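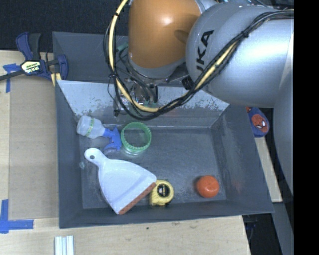 Plastic totes would be so much lighter, a reader commented under my last post, and why on earth would anyone keep cleaning stuff in a metal bin that ends up looking like it fell off a truck? Fair question! I've been thinking about it all week while clearing out the cabinet under my kitchen sink, so you're all getting a very long answer.

I did the plastic tote thing for years. I had a whole set from Gridstead, the clear ones with the snap lids, and they looked fantastic for maybe one season. Then a bottle of drain cleaner dribbled in one and the bottom went cloudy and sticky, and another one cracked down the corner when I slid it across the garage floor with my foot (I know, I know). Plus the lids. I own 9 of those lids and only four totes, and I can't explain the math.

Metal bins with sloped sides have won me over completely. Gray, plain, open on top, no lid to lose. Yes, they get scratched up, and you'll see every scuff on the floor and up the back wall, but a scratch doesn't leak. The sloping walls help too, because when you toss a spray bottle in on its side it slides down toward the middle where you can grab it. In a straight-sided tote the small stuff always ends up wedged into a corner under something else.

Okay, so the cabinet. I started around four in the afternoon, which was my first mistake, with dinner not even thought about. Everything came out onto the kitchen floor. I'm not going to tell you how much glass cleaner I own. I'll say that I apparently buy it every time I drive to Ekcombe, the way other people buy gum at the register, and that several of them were down to the last half inch.

My rule for spray bottles now is one open bottle of each kind in the house, and spares go on the garage shelf. If two bottles are the same stuff and both are low, I finish one before I touch the other. I used to pour them together, but then I read the back of a label properly for the first time in my life and stopped doing that. Please don't combine cleaners, even if they're the same color and smell alike. If a bottle has lost its label altogether, it doesn't go back in the cabinet. It goes to the hazardous waste drop-off with the old paint.

Speaking of labels! Several of you asked what I use, and it's the Stikico roll, the matte white one. A roll has 200 labels on it and costs less than lunch. I've tried the fancy printed kind and they curl up the minute they meet a damp hand. These I just write on with a permanent marker, the month I opened the bottle and what room it lives in, and I stick them low down so the trigger doesn't drip on them. I wrote "September" on so many bottles that I started spelling it wrong.

The other thing that came out of that cabinet was sponges. Whole packs, half packs, single sponges gone hard as crackers. And a tub of Qin, the scouring paste my mother swore by, which still works beautifully on the stove rings and smells like a swimming pool. I scrubbed the cabinet floor with it and found out the liner underneath was yellow. I'd had it down as beige since we moved in.

So what goes in a bin and what doesn't? I keep mine pretty empty, to be truthful, just a handful of things. The moment it's full, you're digging, and once you're digging you might as well have left it all in the cabinet. I carry it from room to room on cleaning day, set it down in the middle of the floor, and work outward. Anything I haven't picked up by the end of the round gets taken out, and if that happens 2 times running it loses its spot.

The weight, though. My commenter is right about that one. A metal bin is heavier, and up the stairs with full bottles in it I do feel it in my wrists. I've started leaving the bathroom things upstairs in their own little caddy and that's made a big difference. It's also louder. Drop a bottle in there early in the morning and you'll wake the house.

To clean it, I tip out whatever's in there, wipe it with hot soapy water, and stand it upside down on the back step. The scratches stay put and I've stopped noticing them. Next up is the laundry shelf, where I counted three boxes of dryer sheets and I don't even like dryer sheets. If you've got a use for them, tell me in the comments!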